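Section 6. Rating films and importing your old ratings

Read this section before you enter anything. Lellska will take whatever you give it and build suggestions from it, and a bad first batch takes longer to undo than to put in.

6.1 Choosing a scale

1. Open Profile, then Scales.
2. Pick stars, letter grades or the 100-point scale. Stars are the default.
3. Press Keep. The scale applies to every film in your log, including ones you rated years ago.

Note: The 100-point scale looks more exact than it is. Few people can say what separates a 71 from a 73, least of all six months after the credits rolled. If you can't explain a gap of two points to a friend, use stars.

Caution: Switching from stars to points converts your ratings by plain arithmetic. A three-star western you loved in spite of itself becomes a 60, and the program has no idea what you meant. Switching back does not restore half stars.

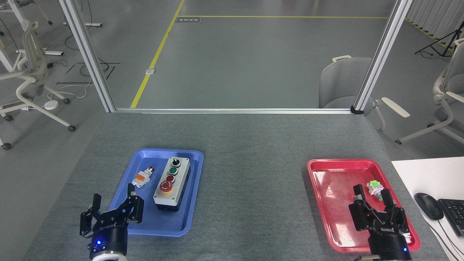 Sosterero wrote in to say that the conversion is worse than we make it sound. After moving a log from stars to points, every silent film in it sat below every musical, and the suggestions page offered nothing but musicals until September. The only cure was to go back and rate the silents again by hand. We have left the conversion in, but the warning box now appears twice.

6.2 Importing a list

1. Save your old list as a plain comma-separated file, one film per line.
2. Put the title first, then the year, then the rating. Leave the director out.
3. Go to Log, then Import, and choose the file.
4. Check the Unmatched tab. Anything with a common title will probably be there.
5. Match those films by hand, then press Finish.

The importer takes 400 lines at a time. Split longer lists.

Note: Years cause most of the trouble. A film shown at a festival one fall and released the next spring has two defensible dates, and the Iltstead title index, which we use for matching, picks one without saying how. Try the year before and the year after before you decide a film is missing.

Caution: Remakes match to the newer film if the year is blank. Do not leave the year blank.

6.3 The match score

Once you have rated 49 films, a match score shows next to every title you haven't seen. It claims to predict how much you will like the film. Treat that claim the way you would treat a quote on a poster. The score compares your ratings with those of people who rated the same films, and it knows nothing about your mood, the print or the company you were in.

To hide it:

1. Open Profile, then Display.
2. Clear the box marked Show match score.
3. Reload the page.

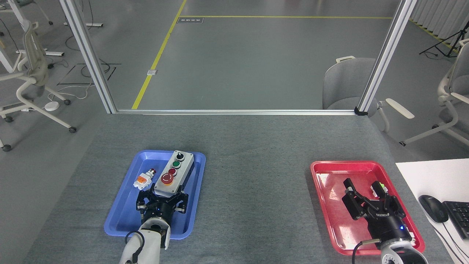
Does a low match score mean I should skip the film?
It means people with ratings like yours didn't care for it. Older films and foreign-language films often score low simply for lack of ratings, so look at the rating count under the score before you trust it.

6.4 Reviews and spoilers

1. Write your review in the box under the rating.
2. Select any text that gives away the plot and press Hide.
3. Press Preview and read it as a stranger would.
4. Press Post.

Do not count on the automatic spoiler check. It looks for words such as "ending" and "killer" and misses nearly everything else. It also hides the titles of a good many thrillers.

Reviews can be copied to a Stasiv reading list from the Share menu. Hidden text is copied too, and it arrives unhidden.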